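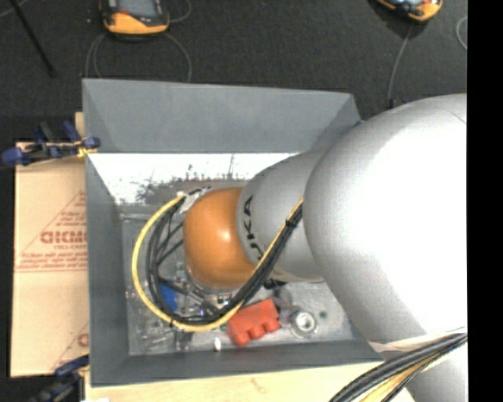
The gray bin at the Grilville sorting room, with the KUKA arm reaching in.

I went over to the Grilville reuse center in September for what I thought would be a quick look at the new sorting room, and I stayed until they turned the lights off at 8. I'd dropped off a box of kitchen stuff there last spring and always wondered where it went after the counter. Now I know – it goes in a gray bin!

The room is in the back of the old Trirnov building, past the bike racks, and it opened to the public this month for evening visits. Everything small that people donate (spatulas, toy cars, mugs, tape dispensers, you name it) gets tipped into bins with sloping sides, then picked out one piece at a time and sent on to the right shelf. The bins get a hard life. The one I stood over longest had a bright strip below the far wall all marked up with scuffs and scratches, and I kind of liked that about it.

Fasil Shiferaw runs the room and was nice enough to let me pester him with questions. He told me the center took in 90 boxes the week before my visit, most of them from people moving out of apartments over in Urnville. Kitchen things are the biggest group by far. "Put your lids with your pots," he said, and then he said it again while I was putting my coat on, so please, put your lids with your pots.

Once things are sorted they go out front to the shop or over to the Hồ Street pantry, which hands out starter kits to families setting up a new place. Each kit gets two plates and two mugs per person, plus a pan if there's one to spare. They're short on can openers right now and have way more vases than they can use.

Evening visits run through the end of the month and they're free. Drop-off is at the side door, same as before – ring the bell if the light's on. I went home with a blue colander I didn't need and a bag of cookie cutters for my sister.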